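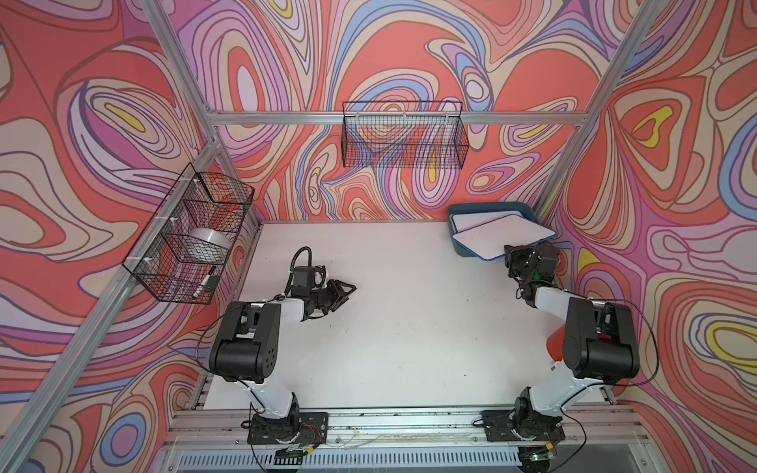 Why does a whiteboard wipe clean?

Hello again! Lots of you have been asking about whiteboards, and I love this question because I asked it myself when I was small and all I got was "because it does". So let's have a proper go at it.

Start with paper. Paper looks smooth, but if you could shrink down and walk across it you would be climbing over a great tangle of tiny threads, all squashed together with gaps in between. When you write on it with a felt tip, the ink runs down into the gaps and the threads soak it up. You can rub as hard as you like after that. The ink is inside the paper, and all you'll get is a hole.

A whiteboard has no gaps for the ink to sneak into. Its top layer is very hard and very smooth, a bit like the glaze on a dinner plate. The ink has to sit on top, like a puddle on a shiny floor.

But that's only half the story, because the pen is special too. Dry-wipe ink has three main things in it. There's the colour, which is a very fine powder. There's a liquid that carries the powder out of the pen and then disappears into the air (that's the smell you notice when you take the cap off). And there's something slippery, a bit oily, that gets between the colour and the board and stops them sticking together.

So you write your word, the liquid floats off, and you're left with a thin dry skin of colour. Along comes the eraser and the skin crumbles away. Gone!
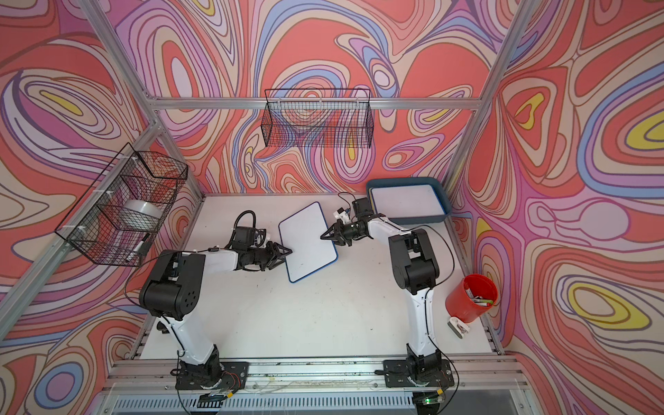

Small boards are my favourites, the sort you can lift up and show to somebody. Most of them have a coloured rim around the outside, which covers the edges and makes them nicer to hold. If you've got one at home, try tipping it so the light slides across it. You might spot faint grey shapes from old writing. My friend Evdokia Galanis calls these ghosts, and we once found half of her shopping list on a board she swore was clean.

Ghosts turn up when ink is left on for too long. The slippery stuff gets less slippery and the colour settles into any tiny scratches. Here's a trick for getting rid of them — draw over the ghost with a fresh dry-wipe pen and wipe it off straight away. The new liquid loosens the old ink and they come off together. It feels very wrong to scribble on a mess to clean it, but do try it.

Now, a warning. Permanent markers can look almost the same as dry-wipe ones. They have a kind of glue in the ink and no slippery stuff at all, so read the side of the pen before you write your name in giant letters. I didn't, once. It was a big board, too.

A few things to do at home:

Write the same word on paper, on a whiteboard and on an old china plate (ask first!). Wait 30 seconds and rub each one with a dry cloth. Which comes off best?

Draw two lines on your board. Wipe one straight away and leave the other until tomorrow. Do they feel different to rub out?

Keep your pens lying flat with the caps clicked on, and see if they last longer than the ones you leave standing tip up.

Next time I'm doing pencils and rubbers, which work in a completely different way, and there will be crumbs.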